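Thread: Second arm for the folding cell, or spares first?

tila_bench
2021-08-07
Quote from Brelton is in: 434 per finger set, lead time 15 weeks. Budget closes in October. I want two sets before we discuss a Hägglund arm. Current work, red garments on the padded top: 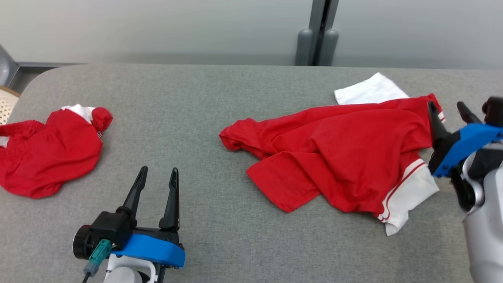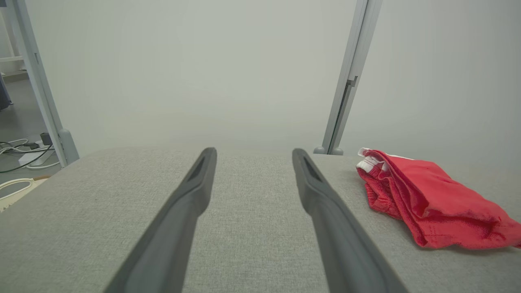
Kulon Textile Handling Group -- Equipment Planning

kulon_ops
Disagree. Fingers wear slowly on knits. Put the money into the arm and carry one spare set.

tila_bench
One set covers one gripper. With that lead time a single break stops half the cell.

gearlash
Check the mounting plate first. Brelton changed the bolt pattern, and we lost 3 weeks to adapters.

kulon_ops
Fair. Add adapters to the quote. I still say one set.

tila_bench
Asked for pricing on both. Will post the revised sheet.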